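Reviews > Home Machines > Laundry

News Reviews Guides Letters Contact

Cludel folding gripper set, first version: can it do the laundry yet?

By Khairul Wijaya
June 14, 2020

I am a person who irons bed sheets, so when Hononero agreed to lend me the Cludel set for this review, I had a basket ready before the box came. The short answer for people in a hurry: it cannot do your laundry. The long answer is more interesting, and I want to be fair to it.

The Cludel is sold as a pair of two-finger grippers with a desk controller. You can hold them by the handles and fold clothes yourself, and the controller learns from it. Later you can put the grippers on a pair of small arms and let them repeat the work. The arms are sold separately, and Hononero lent me these too. The seller says you need 30 folds of one kind of garment before the controller is useful. I gave it 100 folds of T-shirts, because I had the time and I wanted no excuse on either side.

Let me begin with the hand part, which is the best part. The fingers are a little soft and they take one layer of cotton without pinching the layer under it, most of the time. It is slow. A T-shirt that I fold with my own hands in a few seconds took me much longer with the grippers on the first day, and my wrists were tired. After some days I was faster, but I never reached the speed of bare hands and I don't believe anybody will.

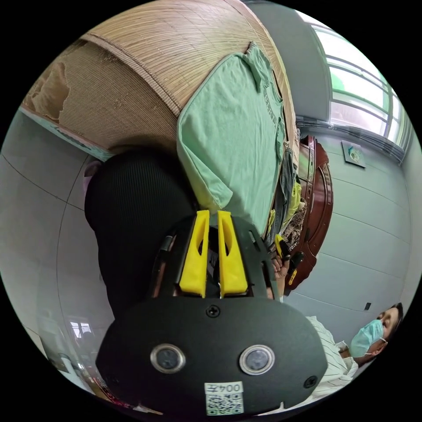
The trouble starts with the pile. When a shirt is already flat, the arms do a decent fold. I put 18 shirts in front of them, one by one, each spread by me, and 13 came out good enough for my drawer. The others had one sleeve outside or a collar turned under. This is for thin shirts, all of the same size. When I gave the machine a shirt from the basket, not spread, it lifted it, put it down, lifted it again, and after a while the controller asked for help. Jeans it could not manage at all. The waist is too heavy and slides out of the fingers. With patterned cloth it often took the print for the edge of the garment.

So who does the real work? For me the difficult half of folding was always to find the sleeves and shake the thing open. The Cludel leaves this half to me and takes the easy one. My neighbor watched it for an evening and asked why I don't just fold the shirt, as I was standing there already with the shirt in my hands. I had no good reply for her.

I have compared it with the Carrilho folding board, which is a piece of hinged plastic with no electricity inside. The board was quicker in every test I made. It also needs a flat shirt, but it never asks for help, and it goes behind the door when you finish. The Carrilho does only one shape of fold, and towels are too big for it. The Cludel did hand towels very nicely, I must say. Corners together, edges straight, better than mine.

Some small remarks. The controller fan is loud, and I would not run it in a bedroom. The manual is translated without much care, and the page about calibration has two steps in the wrong order (do the step with the card first, then the step with the fingers open). Strong sun on the table confused it, so I worked with the curtain half closed. The Lollcombe repair shop, which handles service here, answered my email the next day and sent a new finger pad without charge.

Hononero promises an update in August that should help with clothes that are not spread. If it arrives I will test it with the same basket.

Buy it if you teach, or if you like to tinker and have patience. For a family with a full basket every evening, I would wait.

Good: hand towels, gentle on thin cotton, helpful service
Bad: slow, loud fan, no jeans, you must spread everything yourself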